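Council to refurbish old office computers for pupils in Estard

3 min read

Desktop computers retired from council offices in Estard will be repaired and lent to school pupils under a plan approved on 6/3/21.
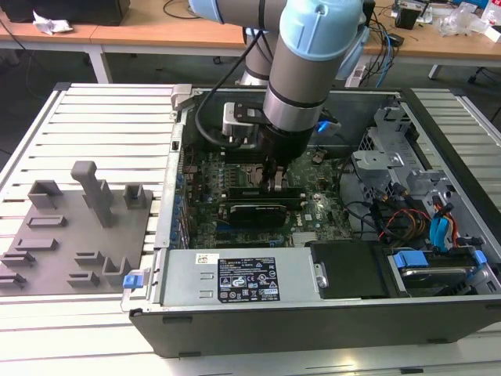

Fiona Menzies told the meeting that the machines should have gone to families a year ago, and that a child who has been sharing a parent's phone for homework will not care how old the case is. She asked for the first loans to be made before the end of the school term.

The council has 494 desktop towers in storage at its depot on Naseri Road. They were replaced when staff moved to laptops, and had been due to go for scrap. An inspection found that 306 of them could be put back into use with new drives or extra memory. The rest will be stripped for parts, and whatever is left will go to the council's usual recycling contractor.

Work will be carried out by Collau, a repair firm based in the town. It will wipe or replace every drive, test the power supplies, clean the fans and install a free operating system. Each computer will be sent out with a screen, a keyboard, a mouse and a printed set-up guide. Speakers are not included, but headphones can be requested.

Shahla Kazemi, who manages the scheme for the council, said most of the faults found so far were small ones.

"A lot of them were slow, and that was the only complaint against them," she said. "They have old hard drives and not much memory. Both can be changed without spending a great deal, and after that they are perfectly good for writing, video lessons and looking things up."

She said the machines would not suit recent games or heavy video editing, and that families would be told this before they signed for one.

The council has set the cost of the work at £20 for each computer, paid from its digital access budget. Families will not be charged. They will be asked to sign a loan form and to return the computer when the pupil leaves school, although Kazemi said the council did not expect to collect machines that had stopped working by then. Accidental damage will not be billed.

Schools will decide who is offered a computer first. Head teachers have been asked to put forward pupils who have no computer at home, followed by those who share one with several brothers or sisters. Parents can also apply directly through the school office. No proof of income will be needed.

Two councillors voted against the plan. Keyvan Shahbazi, one of the two, said he supported lending computers but thought laptops would have been a better choice. Many of the flats in the Ronitis area have no space for a desk, he said, and a tower with a separate screen takes up half a kitchen table.

"You can't carry it to your gran's house and you can't put it in a drawer when it's time to eat," he said. "We are giving people what we happen to have in the depot."

He also asked what would happen to homes without an internet connection. Officers replied that a limited number of mobile data dongles would be available through schools, and that the library had extended its wireless service to the car park and the garden at the rear. Shahbazi said he did not think a car park was a suitable place to do homework, least of all with a desktop computer.

A report on broadband in council-owned flats is due in November.

Data protection was raised by several members. The computers were used by the housing and licensing departments, among others, and some still hold their original drives. Kazemi said no computer would leave the workshop until the old drive had been wiped and checked, or destroyed. Collau will give the council a certificate for each one, listed by serial number, and council staff will make their own checks on a sample.

Itziar Sepúlveda, a parent of two pupils at Estard High School, was in the public seats. She said afterwards that her children had been taking turns on one tablet and that typing long pieces of work on it was difficult.

"My daughter wrote a history essay on it with one finger," she said. "I would find room for a desktop. I'd put it in the hall if I had to."

She said she would like the set-up guide to be printed in more than one language. The council said English, Spanish and Farsi versions were being prepared and that others could be asked for.

Collections will be from the side entrance of the library on Mill Street, by appointment. Families who cannot get there can ask for delivery when they fill in the form. A telephone helpline will be open on weekday afternoons for anyone who has trouble setting up, and faulty machines can be swapped at the library without an appointment.

The council is also asking local businesses for spare screens and keyboards, which are in shorter supply than the computers. Screens must have an HDMI or DisplayPort socket and be free of cracks. Laptops will be accepted if they come with a charger. Printers are not wanted.

Forms will be available from school offices and at the library front desk.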